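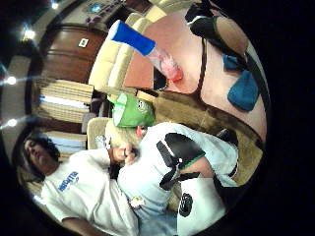 One of the Gedora workrooms on a weekday afternoon.

Part-time Mending and Alterations Assistant
Gedora Clothing Repair, Tilahun Street

Gedora is looking for a part-time assistant to join the repair counter and workroom. We fix everyday clothes: zippers, hems, torn linings, worn elbows, lost buttons. We also take in coats, blankets and some soft furnishings. Most of our customers live or work nearby, and many of them have been coming in for years.

The job is 12 hours a week, worked as three shifts. Shifts start at 9 in the morning or at 1 in the afternoon, and we set the schedule a month ahead. There are extra hours in the fall, when people bring out their winter coats and find the moths have been at them.

What you will do

Take in repairs at the counter, write up the ticket and pin the work.
Sew on buttons, hooks and snaps by hand.
Shorten pants, skirts and sleeves on the straight-stitch machine.
Replace zippers in pants and light jackets. Heavy coats go to our senior mender, Minoru Kinoshita, until you are ready for them.
Press finished work, bag it and hang it by ticket number.
Keep the thread drawers in order and tell us when a color is running low.

What we are looking for

You should be able to sew a straight seam, thread an industrial machine and do a blind hem by hand. We don't ask for a diploma. If you learned at home or by making your own clothes, say so in your letter. You will need to be comfortable talking to customers about price and about what can't be fixed. Some people bring in a sweater that is past saving, and they need to hear that before they pay a deposit.

Experience with knitwear is a plus. So is leather, but we do very little of it.

The workroom is up one flight of stairs and there is no elevator. Finished work is carried down in bags that can weigh up to 50 pounds when we have bedding in, though these can be split.

Pay and training

Pay is by the hour and depends on experience. The rate is reviewed after the trial period, which lasts 9 weeks. During that time you will work alongside Minoru, who has been with us since we opened in 2000. Staff get their own repairs done free, materials included, and a discount at Plimier, the notions store across the street.

We close for two weeks in the summer. That time is paid.

How to apply

Send a short letter and a list of past work, paid or unpaid. Add photos of two things you have sewn or mended - one of them should show the inside of the garment. You can drop everything off at the counter or mail it to Gedora, Pukmont Building, Tilahun Street. Please don't leave original garments with us.

We will read applications through the end of April. If we ask you in, plan on an hour: a talk, then one hem and one zipper on our machines. You will be paid for the hour.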